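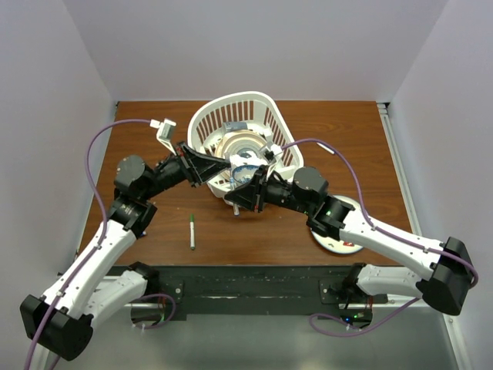
Shared laundry room, drying racks and a musty smell that won't go away

Asked July 2023 in Home & Apartment – Laundry

Ok so quick background. Moved into a one bedroom in Preststead in April, third floor, no washer hookup. Laundry room in the basement, coin machines, fine. The dryers are terrible tho. One eats your money, the other runs but stuff comes out damp after a full cycle. So I stopped using them and have been carrying everything back up and hanging it on a folding rack in the bedroom.

Problem is everything smells. Not right away. Clothes smell ok when I hang them up, next morning they smell like an old basement. Towels are the worst, T-shirts second. Jeans take almost two days to dry, and then they smell too.

Stuff I tried already:
more detergent (no difference, maybe worse?)
fabric softener
the scent beads, which just smell like scent beads on top of mildew
opening the window, but it's been humid here for weeks and I'm not sure it helps or hurts

Washing on warm, regular cycle. Detergent is the Zovis liquid, the big blue jug. Bedroom is small, 8 by 14, one window, closet. No ceiling fan. Landlord says the dryers are "on the list".

Is it the machines, the soap or the room? And do I need to buy a dehumidifier, because the one I looked at was 300 dollars and that is a lot for me right now. Any cheaper ideas welcome. Thanks in advance

3 answers

Answer 1 – marked as most helpful

Probably all three, but start with the soap. More detergent makes this worse. Coin washers don't use much water to rinse and whatever doesn't rinse out stays in the cloth and holds the smell. Same with softener, it coats towels and then they don't dry. Stop the softener completely. Stop the beads.

What I'd do, in order:

Strip the towels once. Hottest wash they have, no detergent, a cup of plain white vinegar in the drum. Then a second hot wash with half the soap you normally use. Costs you two loads but you only do it one time. Don't mix vinegar with bleach, ever, and don't put them in back to back either.

Then going forward use less than the cap line. I use two tablespoons for a full load and my clothes are fine. Whatever's in the jug cap is way too much for a normal load.

Spin. If the washer has a spin only setting, run it again at the end. Makes a huge difference in how long stuff hangs. Some coin washers charge for it and some don't, look at the dial.

Now the room. 8 by 14 with the door shut and a full wet rack is a lot of water in the air. You need air moving more than you need a dehumidifier. A plain box fan, I paid 20 dollars for mine, pointed straight at the rack on low all night. Bedroom door open. If it's muggier outside than in, keep the window closed. If it's a dry evening open it. A cheap humidity gauge from the hardware store will tell you which.

Also spacing. Leave a gap between every item, don't fold anything double over the bar. Jeans inside out, hung from the waistband, pockets pulled out. Shirts on hangers hooked over the shower rod instead of on the rack, that frees up room. And smaller loads. Half a load hung properly beats a full one crammed on.

The goal is dry in under a day. Past that you get the smell pretty much no matter what soap you use.

One more thing – don't let wet stuff sit in the machine. Set a timer on your phone. Even an hour or two in summer is enough for towels to start going sour.

Comments on this answer

OP here. Did the vinegar thing last night on the towels, and they already smell better, will try the fan this weekend. Had no idea about the soap amount, I was filling the whole cap plus extra lol

Careful with vinegar every single wash, can be rough on the rubber seals. Once in a while is ok.

Yeah agree, I only meant it as a one time thing. Should of said.

Answer 2

Could be the washer itself. Lift the lid and smell it, if it's a front loader pull back the rubber ring around the door and look in the fold. Ours at the Steinbach building had black gunk in there, all of us had smelly clothes until the management had it cleaned. If it's dirty run it empty on hot before your load, if you don't mind paying for it, and email the landlord. Put it in writing and mention both dryers too. "On the list" means nothing unless there is a date next to it.

Leave the lid open when you're done. Maybe tape up a note asking the other tenants to do it also.

If the smell is still there after all that try a different laundromat for a couple loads and compare. If the clothes come out fine then you know it's the basement machines.

Answer 3

just get a heated rack, I have the Zenell one, works fine. folds flat. does make the room warm tho so maybe not in summer

Comments on this answer

How much does it add to the electric bill?

no idea, utilities are included in my rent

Related questions

Towels stiff as a board after air drying
Can I put a portable washer in an apartment without asking
How to get detergent residue out of black clothes
Dryer takes two cycles – lint or something else?
Where do you all keep a drying rack when people come over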